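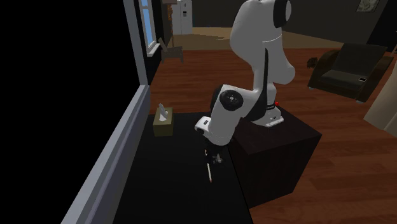
Gastex G6 Fingertip Replacement Kit and Controller Update

Applies to: G6 parallel gripper, dark housing, with standard or narrow fingertips
Status: in stock
Ships from: Ternton

Safety notice: unexpected finger opening on thin parts

Please read this section before ordering or installing the kit.

In June we began getting reports of G6 grippers letting go of thin, light parts during a lift. The parts were pens, dowels, plastic rods and similar stock. In most cases the part fell straight back to the table. In a few it was thrown to one side when the arm was already moving. No injuries have been reported to us.

We traced the fault to two causes that can occur alone or together.

Worn fingertip pads. The pad on the standard fingertip wears faster along its lower edge, where a thin part sits when it is picked from a flat surface. Once the edge is rounded, the part can roll out of the grip even though the gripper reports a good hold.

Controller version 306. In this version the gripper treats a very small finger gap as a missed pick. It then opens and tries again. If the arm has started to lift, the part is released in the air. Versions before 306 do not have this fault but cannot be used with the new pads.

What to do now

Stop using the G6 on parts thinner than 6 mm until both the pads and the controller have been updated. Thicker parts may still be handled if the pads pass the wear check below. Keep people out of the reach of the arm during any automatic cycle, including test cycles.

Wear check

1. Put the arm in its stopped state and lock out the power supply to the gripper.
2. Look at the lower edge of each pad under a good light. The edge should be square. Replace the pads as a pair if either edge is rounded, split or lifting.
3. Slide a sheet of paper between the closed fingertips. It should be held along the full width.
4. Write the result and the cycle count in your maintenance log.

Testing after the update

Run the pick test at reduced speed before going back to normal work. Use one straight, light stick on a clear table and bring the gripper down over it from above. Users who work in simulation should run the same pick there first, with the stick turned at several angles. The release fault shows up in the simulated controller too, and a dropped part costs nothing to repeat.

Repeat the pick 44 times. Lift, hold for six seconds, and set the stick down. One release during the hold is a failed test. If the test fails, do not adjust the grip force to get around it. Check that the controller shows version 307 or later, refit the pads, and start the count again from zero. 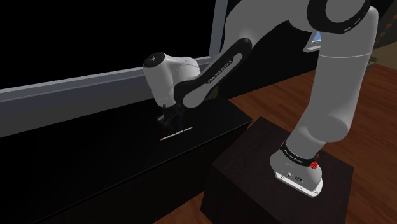

What is in the kit

Fingertip pads, one matched pair
Pad screws, with two spares
Alignment gauge for setting the pads level
Test stick
Printed instructions
Download code for the controller update

Tools are not included. You will need a small hex driver and a lint-free cloth.

Specifications

Pad life: 200 hours of use on thin parts before the first check
Smallest part after update: 3 mm
Supply: unchanged from original G6
Mounting: unchanged, no new adapter plate needed

Known limits

The update does not change how the gripper behaves when power is lost. The G6 has no spring or brake on the fingers, and a held part can drop if the supply is cut. Do not carry parts over people or over anything that can be damaged by a fall.

The simulation model from Horamlow has been updated to match the new pads. Older copies of the model still use the old pad shape and will give grip results that are too good. Check the model notes before relying on a simulated test, and repeat the full pick test on the real gripper in every case.

Units bought through Hà carry a different label on the controller box. The version number is on the second line of the label, below the serial number. The same kit fits.

Price and returns

The kit is free for any G6 that shipped with version 306. Have the serial number ready when you order. Owners of earlier units can buy the kit at the normal spare parts price, and the controller update is free to all.

Do not send used pads back to us unless we ask for them. If a gripper has dropped a part after the update and has passed the wear check, take it out of service and contact the Ternton service desk. Include the log entries, the controller version and the size and weight of the part.

Related items

G6 narrow fingertips, pair
G6 controller cable
Gastex alignment gauge, single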